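Sponsored silence, and other ways to pay for a roof

Our school owes the Burville housing fund a roof. I say "owes" because the principal announced it at assembly before checking with anyone, and 468 children heard her, and children do not forget a promise made by an adult with a microphone.

The roof belongs to a two-room house on Mendes Street. The fund wants $935 from us for the sheeting. As of February we had $88, plus a button.

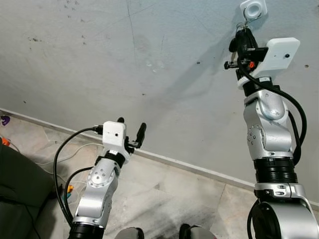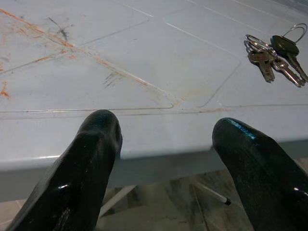 Dindo Enriquez wrote to me after my last post to say that I was being snippy about the fundraiser, and that his two kids had come home talking about rent for the first time in their lives, so maybe I could let the thing breathe before I made fun of it. Fair enough, Dindo. I have let it breathe for nine days.

Where it stands now: the sponsored silence took place on a Saturday morning in the gym. The idea was that families would pledge by the minute. My own daughter, who had been pledged fifty cents a minute by an overconfident grandfather, lasted 17 minutes, then asked loudly whether she was winning. Most of the fourth grade went down with her. The teachers did very well. I suspect they'd have paid to be in it.

Then there was the essay contest, "What a Home Means to Me," which I was asked to help judge. I went in expecting a lot of hearts and chimneys. I got a page and a half on why a bathroom door should lock, with a strong section on brothers. Another kid wrote about moving four times and learning which boxes not to bother unpacking. I read that one in the parking lot and stayed there a while.

Huệ Vương wanted to give it first prize. I wanted to give it first prize. The rules said 300 words and it ran to 410, so we spent half an hour being the kind of people who count words, and then we gave it first prize.

The bake sale is next. I've signed up for lemon bars, which I have never made, and for the cash box, which I'm told has a trick to the lid. If you pledged for the silence and haven't paid, the envelope goes to the front office. My father-in-law's is already in there. He says he wants a recount.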